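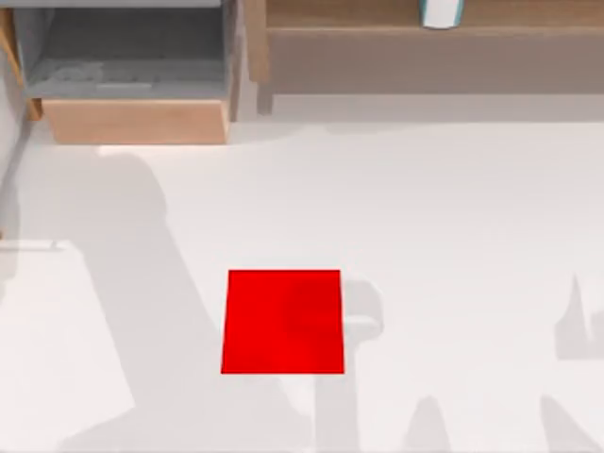
Red square on a white floor

PREREO BOOKS - EDITORIAL MEETING
Minutes, January 26, 2020
Upstairs at the shop, started late

Present: Tudor Gavrilă (chair), Lamisi Osei (minutes), M.K., Bea, Rhodri, Joan (from item 4)
Apologies: Denny. Also Philippa, who sent notes by email, dealt with under item 3.

1. Last minutes
Agreed. Rhodri wants it put down that he did not say the werewolf anthology was "dead", he said it was "resting". Noted. Still resting.

2. The Stutolov book
Main business. Manuscript in at last, all 568 pages of it. TG has read it twice, LO once, Rhodri up to the bit with the signal mast. Bea has read the chapter on the town records and the appendix.

General feeling - very good, far too long. Author sets out the whole Stutolov business from the first reports of the night broadcasts, then the missing parish registers, then the theory that the town was moved on paper and never on the ground. TG thinks the registers section is the best thing we have been sent in years. LO agrees on the writing, less sure on the evidence. Two of the letters quoted at length have no source given, only "private hands". Whose hands? Can we see them? If the author has only seen copies the book should say so.

Long talk on tone. M.K. said readers of this stuff do not want a publisher wringing its hands in footnotes. LO said nor do they want to be sold a guess as a fact, and we got letters last time. TG - happy for the author to believe whatever he likes as long as the reader can tell which parts are document and which are him. Bea suggested setting document extracts in a different type. Liked by all. Bea to mock up a spread.

Cuts. The middle section on other vanished towns repeats what he did in the magazine piece for Pusero and could mostly go. Rhodri against, says it is where he got interested. Compromise: keep the lighthouse chapter, lose the rest, offer it back to Pusero as a long extract if they'll have it. Target 400 pages including index. There must be an index. TG was firm on this, people complain.

The chapter naming a living official - out, or rewritten so he is not identifiable. No vote needed. LO to explain to the author and be nice about it.

Title. Author wants "The Town That Was Never There". Bea says there are already several books called that or near enough. Other ideas: "Stutolov: A Missing Place", "The Stutolov Registers", "Moved on Paper". Most hands for the last with Stutolov in the subtitle. Author to be asked, not told.

ACTION: TG edit letter with the cuts. LO to ask about letters in private hands and the official. Bea sample spread.

3. Reissues
Philippa's notes read out. She would like the moon hoax reader back in print, as second-hand copies are going for silly money. M.K. looked at the files, the old setting is in a programme none of us can open. Would have to be scanned and reset, or typed. Philippa offers to proof it if someone else does the scanning.

Rights for the reader are a mess. Fourteen contributors (14 in the contract folder, LO checked, though one piece is signed with a pen name and there's no address). Without letters back from all of them we can't go ahead. Rhodri asked if we could leave out whoever doesn't answer. Yes, but then it is a different book and should say so on the cover.

The ley lines pamphlet: still sells at the counter, no changes, reprint when the box runs out. M.K. says the map on the centre pages has the river on the wrong side. Has done since the first printing apparently. To be fixed this time please.

ACTION: LO letters to contributors. M.K. river.

4. Printer
Joan arrived.
Joan has been talking to Munteanu about moving the paperbacks there. Their sample came on Thursday and was passed round. Paper nicer than what we get now, a bit creamier, spine did not crack when Rhodri bent it right back. Cover lamination slightly curly at the corner, Joan will ask. Delivery slower than now by a week or so, which matters for the summer list and not much otherwise.

They want files ready to go, no fixing by their end. That means no more sending corrections after the files have left. General looking at Tudor. TG accepts this "in principle".

Price discussed, better on long runs, worse on short ones. So pamphlets stay where they are and books go over. Stutolov to be the first one if dates work. Joan to get a written quote for it at the new length, with and without the fold-out map. 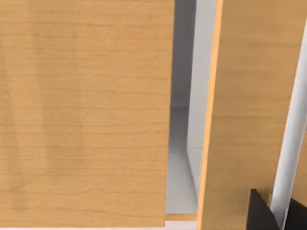 On the fold-out - Bea strongly for, as half the argument depends on seeing the two surveys side by side. Joan says it's the dearest thing in the whole job. Could go as a double page inside with nothing in the fold but the gutter would eat the square everybody will be arguing about. Could also be a loose sheet tucked in the back, but the shops lose them and then people write to us. Left until quote is in. If it has to be a double page then redraw so the town sits on the right hand page well clear.

ACTION: Joan quote, lamination.

5. Jacket copy
Last two jackets were poor, agreed. Too many question marks. "What did they know? Who was watching?" etc. M.K. wrote both and took it well. New rule, one question per back cover at most and it has to be one the book answers or at least has a go at. Also stop calling every author "the most" anything. LO read out a draft for Stutolov, liked, needs shortening, "shadowy" to come out. Twice.

Quotes for the back: TG knows a local historian who might read it but may hate it. Send anyway. Rhodri asked what happens if he hates it. We don't use it then.

6. Talks and fairs
The evening talks at the shop went alright in the autumn, patchy before Christmas. The one on faked séance photographs was full, people on the stairs. The one on number codes was mostly friends of the speaker and ran on until Joan put the lights off downstairs.

Suggested for spring: Bea on lost maps, someone on hoaxes in local newspapers, Rhodri on the history of small conspiracy magazines if he gets it under an hour. He says he will. Questions to be limited after the man last time. Not going to minute what he said.

August book fair. Do we take a table again? Last year's was next to the hot food and all stock smelt of onions. Joan to ask for a different spot, otherwise yes. Would be good to have finished Stutolov copies for it. TG thinks just possible if author answers his edits quickly, he is not known for it. Fallback is a sampler with the first chapter, stapled, given away.

ACTION: Bea pick dates. Joan book the table.

7. Submissions
Pile looked at quickly, running out of time.
- History of a flat earth club told through its newsletters. Funny and rather sad. Ask for the whole thing. TG to read.
- Novel about a secret society. We don't do novels. Return with a note.
- Untitled, on who really wrote the hymn numbers. None of us could follow it. Return.
- Memoir of a radio engineer who logged odd signals from his shed. M.K. very keen. Possible tie in with Stutolov as he mentions broadcasts on the same nights?? LO to check dates against the manuscript before anybody gets exited.
- Second book from the canal ghosts author. Same as the first with the locks in a different order. LO to write kindly.

Also agreed that submissions must get an answer, even a short one. Some have been in the tray since before the move.

8. Any other business
Website still lists the old opening hours. Bea has the password, thinks.
Joan asks that review copies are written in the book when they go out. Three gone and no record of who to.
Rhodri raised the werewolf anthology. Chair moved on.
Key to the back store - if you have it, please bring it back.

Next meeting, same place, date to follow once TG has heard from the author. Please read the sahmple chapter of the flat earth one before then.

LO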